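The Acceptance Test

The purchase contract defined a chore as a task that an adult could perform without instruction and would prefer not to. Piyumi Ekanayake had written that clause herself, four years earlier, and had regretted it in every meeting since.

She worked for Cuvard, which inspected machines on behalf of the people who were about to pay for them. The machine in October was the Golum, a two-armed bench unit made by Rokine. The buyer was Ritchie, a chain of furnished apartments that wanted its kitchens put in order between tenants. Ritchie had 2,000 kitchens.

The protocol called for 308 trials. In each one the unit was given a mixed lot of household goods and had to sort it: food into the bin, utensils together, anything else left alone. A trial passed if every item ended in its correct place inside 14 minutes. A trial failed if an item was dropped, crushed, or put somewhere a tenant would have to look for it. The last condition was also hers.

By late afternoon they had reached trial 129.

"Packets again," said the Rokine engineer. He was young and kept his laptop closed, as the rules required.

"Packets and spoons," Piyumi said. She wrote the start time on the sheet.

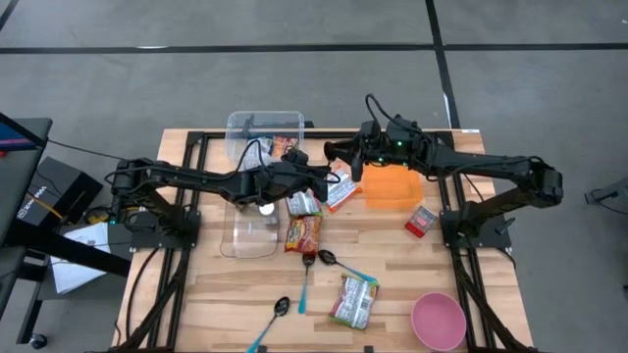
Packets were the hard part. A spoon has one shape and keeps it. A bag of noodles has a different shape each time it is put down, and its printed surface reflects the lights, so the unit's estimate of where the edge was could be wrong by the width of a finger. The arms dealt with this by slowing down. In trial 40 the left arm had spent six minutes on a single bag, closing on it, opening, withdrawing, and closing again. It had passed.

"How long would you take?" the engineer asked.

"For what?"

"All of it. The whole table."

She considered the question. "Under a minute."

"And your error rate?"

She thought of the drawer at home, where batteries, string, and a melon baller had lived together since she moved in. Under the protocol, the drawer was a failure. So was the shelf above it.

"I haven't been tested," she said.

He nodded and went back to watching the grippers. She watched the clock, because that was her half of the work. The log had a column for remarks, and she had used it sparingly. Trial 12: hesitation. Trial 77: spoon placed handle first, acceptable. Trial 103: operator sneezed, no effect.

Ritchie's draft question, the one on the cover page, was whether the unit could do the chore yet. The report template allowed Yes, No, or See Attached. Cuvard had issued nineteen reports on bench units, and all nineteen said See Attached.

At 5:40 the engineer asked if they would stop for the night.

"After this one," Piyumi said. She turned to a new sheet, ruled the columns, and wrote 130 at the top so it would be ready in the morning.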